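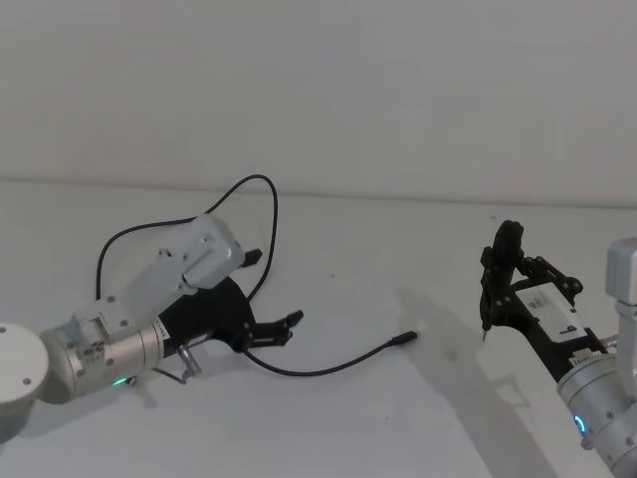

Oluwaseun Usman wrote in under my November post to say that cable handling is a solved problem, that I was making it sound hard because I had picked bad software, and that I should go and try Bustesent with the Clundo tracker before complaining any further in public.

Fair enough. I went and tried it.

Bustesent is a two-arm motion planner. Clundo is the perception package that most people seem to bolt onto it. You give Clundo camera images, it gives you a curve in space that it believes is the cable, plus a pose for whatever is on the end, and Bustesent plans both arms so that one holds the cable and the other takes the plug. The sales page for the pair says "handles flexible parts out of the box." I have a low opinion of that phrase. My box took four days to open, and most of that went on the hand-eye calibration tool, which saves its result to one folder and then reads an old one from another. There is a line in the docs now. There wasn't when I started.

Once it ran, it ran pretty well, and I'll say so before I get to the grumbling. The motions are smooth. The arms keep out of each other's way even when the fingers get close together, and the old planner used to give up there and stop with an error code I know by heart. I had expected to lose a week to collisions and I didn't.

Now the numbers. The task is short: hold the cable with the left, grip the plug with the right. I logged 1293 attempts through Ureneo, and the built-in success check passed 973 of them. You can do that division yourself, and it comes out to a figure that looks decent on a slide.

My trouble is with the success check. It reads the right gripper's finger width, and if the fingers stopped before fully closing, it calls that a grasp. Fingers stop before closing for a lot of reasons. They stop on the plug. They stop on the cable just behind the plug. They stop on the plug sideways, in a way that no socket in the world would accept. All of these go in the log as a pass.
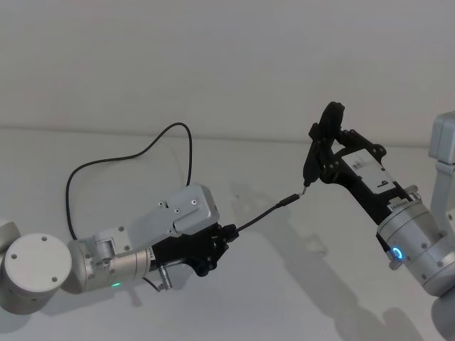
Cable in the left gripper, plug at the right fingertip. The width check has no opinion on the angle.

So I don't believe 973, and I don't have a better number to offer yet either. I've been going through the Ureneo replays by hand in the evenings, and the first batch was bad enough that I stopped and rewrote the check before going further. The new one asks Clundo for the plug pose after the grasp and compares it with the axis of the fingers. Which sounds fine until you remember that Clundo is what picked the grasp in the first place. If it had the plug wrong before, I'm now asking the same witness twice.

And it does get the plug wrong. The tracker updates at 10 Hz, and when the fingers come in and cover the connector, it keeps reporting a pose anyway, at the same confidence, built out of whatever it last saw plus a bend model. The planner then treats that guess as a measurement. I would much prefer a tracker that says "no idea" for a moment. Bustesent even has a way to accept that -- there is a variance field on every target -- but Clundo fills it with a constant. I checked the source. It's a constant with a comment next to it that says "tune later."

Slack is the other thing. The planner models the cable between the two grippers and ignores everything on the far side of the left one. A big loop of cable back there pushes on the held part, and it pushes differently each time. The people at Mathebula, who sell support for the pair, told me by email to add a regrasp step. Sure. I can add a regrasp step to anything.

Oluwaseun, if you're reading: it's better than what I had. I'm keeping the planner. But please tell me what your success check looks at, and if the answer is finger width, go watch some replays before you tell me it's solved.

Next job is feeding a real variance into that field and seeing if Bustesent does anything sensible with it. The calibration patch is up if anyone wants it; the path is still hard-coded, so change it before you run it.

Posted 2026-03-19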